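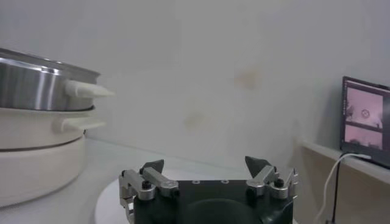

Figure 7.1 Stacked cookware on a white worktop.

CHAPTER 7
Vows and Conditional Promises

Reading time: 2 min

7.1 Scope of the chapter

A vow is a promise made to a god, a saint or another unseen party. It differs from a prayer of request in that the speaker takes on a duty. It differs from an oath, in which the unseen party is called on only as a witness to a promise made between people. The three forms are often mixed in everyday speech, and the sources seldom mark the change from one to another. In this chapter the word "vow" is kept for the first form alone.

Two types are treated. In a conditional vow the duty falls due only if a stated event takes place: a safe return, a birth, the end of an illness. In an unconditional vow the duty begins when the words are spoken. Lifelong religious vows belong to the second type and are covered in Chapter 8, together with the rules under which a person may be released from them.

7.2 The Powell collection

Most of the examples are drawn from the Powell collection, a set of 789 written vows left at a single hillside chapel. The texts were copied out by Heather Lowther and later sorted by Ashton Ashby, whose numbering is followed here. Of these, 762 are conditional. The remainder either state no condition or are too damaged to classify.

Ashby records four features for each text: the person addressed, the event hoped for, the duty promised, and the time allowed for payment. The last is the least often stated. Where it does appear, it is usually tied to a feast day, most commonly one in June.
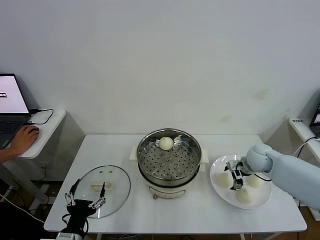
Figure 7.2 Steamed bun on a perforated tray, with the glass lid to the left.

7.3 Problems of evidence

A written vow shows what was promised. It does not show whether the promise was kept. Lowther treated a second note from the same hand as a sign of payment, and Ashby rejects this on the ground that many such notes contain a fresh request. Readers should bear the dispute in mind when using Table 7.1.

A further difficulty is that spoken vows leave no trace unless they are later reported. Reports tend to come from people who received what they asked for, and the proportion of vows followed by the desired event cannot be worked out from them. Section 7.4 sets out the terms used for the parts of a vow and applies them to three short texts from the collection.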